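Handheld gripper recordings: working rules revised for household sites

The second edition of the Novetley working rules for handheld gripper recording takes effect on November 18, 2018. It replaces the first edition and the interim notes issued in March.

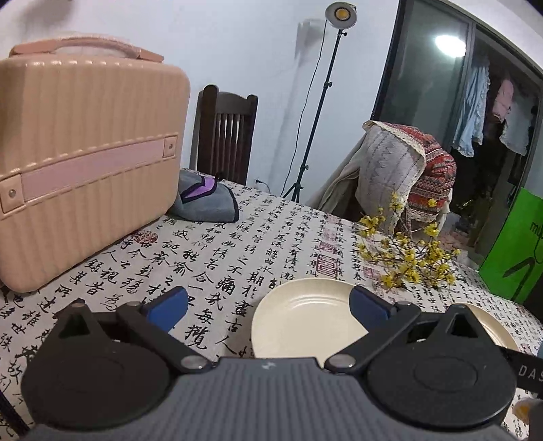

The rules apply to all recordings made with an operator-carried two-finger gripper in occupied homes, on tabletops up to standing height. Fixed-arm work stays under the separate cell procedure and is not affected. Sites already in progress may finish their current batch under the first edition, but a batch opened after the effective date must follow the new text in full.

The main change is in section 2, surface and background. The first edition required a plain matte table covering. Review of the Protine and Hendricks batches showed that this clause was being met by bringing the same gray sheet to every home, and that the resulting data said little about how a grasp model behaves on ordinary tables. Patterned cloths are now permitted, including cloths with printed text or high-contrast figures, provided the cloth lies flat under the working area. A cloth may hang over the table edge. It may not be pinned or taped within the reach of the fingers, and it must not be changed partway through a batch.

Objects other than the task object may stay on the table. Section 2.4 asks the operator to leave them where they were at the start of the batch unless the task card says otherwise. Anything fragile, sharp or hot is removed before the gripper is powered. Furniture, clothing and stored goods in the background need no clearing, but papers, screens and photographs that could identify a resident do.

Section 3 covers the gripper. Finger pads are to be inspected before each batch and replaced as a pair. Mixing a new pad with a used one was the most common fault in the Skundemov audit, and it produces a sideways drift at closing that is easily mistaken for operator error. Pivot screws on the linkage are checked for play by hand, with the power off. Thread locker is allowed on the pivot screws only, in the low-strength grade. Straps and cables must be secured so that they cannot fall between the fingers at full opening.

For flat tableware the closing force setting is 17 newtons. The earlier value of 31 is withdrawn. Glazed plates held at the rim slipped less often at the higher setting, but chipping was reported on two sites, and the replacement cost fell on the residents. Operators who find the lower setting insufficient should record the failed grasps and continue. They should not raise the force on site.

Approach to a plate is made with the fingers open and both pads clear of the rim. A pause of 300 milliseconds is required before closing and again before lifting. Where two plates stand close together, the operator chooses the approach angle that keeps both fingers clear of the second plate. Contact with a neighboring object does not void the recording – it is marked in the log with code C and kept.

Section 4, lighting, is shorter than before. A stand-mounted lamp may be used to supplement room light. Its base must be outside the operator's walking path, and its cable must run to the floor and stay there. Reflections in windows and glass doors are accepted. Curtains may be left as found. Lamp position is noted once per batch and again only if the stand is moved.

Section 5 sets the batch size at 100 recordings, including failures. Deleting a failed grasp to make room for a successful one is a breach of the rules and leads to rejection of the whole batch. The log sheet has been extended with a field for surface type, and the old sheet will not be accepted for batches opened under the second edition.

Two points remain open. The working group has not agreed on whether a table with a glass top should be treated as a patterned surface or given its own category, and the cleaning interval for finger pads used near food is still under test at the Hendricks site. Until both are settled, glass tops are to be logged as "other" and pads wiped with isopropyl alcohol at the end of each batch.

Comments on the second edition should cite the section number and go to the Novetley standards desk. Printed copies of the rules and the revised log sheet are available from the same desk on request.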